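Sorting out the craft drawer, part whatever

12/11/2019 — quick one, have to be out the door by 5.

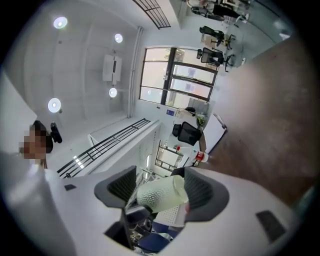 Texture rollers. I own too many and I still can't find the one I want. The whole Skyrme box got tipped out before lunch and I've been making piles ever since: keep, give away, no idea what it even is. The white one with the little raised bumps all over is a keep. No question. Rolled over salt dough it should leave neat rows of dimples, or that's the plan for the December ornaments anyway. Haven't tried it on the air dry clay yet. Will report back.

The leaf pattern one can go. Same with the brick one, I used it once for a gingerbread house and the walls looked like waffles. Chiyo Maruyama wants both for her Saturday kids — no wait, she moved the class, need to check when. Anyway hers.

Storage. Had them all loose in a shoebox which was dumb, they roll around and pick up fluff. Bought a Jedberg tray from the place on Ustberg Road, 6 slots, and of course the long ones don't fit. Tape measure exists, I should of used it. Might cut down a mailing tube insted and stand them up on the shelf next to the glue.

Cleaning: warm water, old toothbrush, tiny drop of dish soap. Dried dough down in the pattern is the worst. Leave it to soak a bit and then scrub. Pat dry, stand on end overnight on a towel.

Still to do: cookie cutters, the ribbon bag, that awful tangle of twine. Also label the lids. More tomorrow if I get to the ribbon.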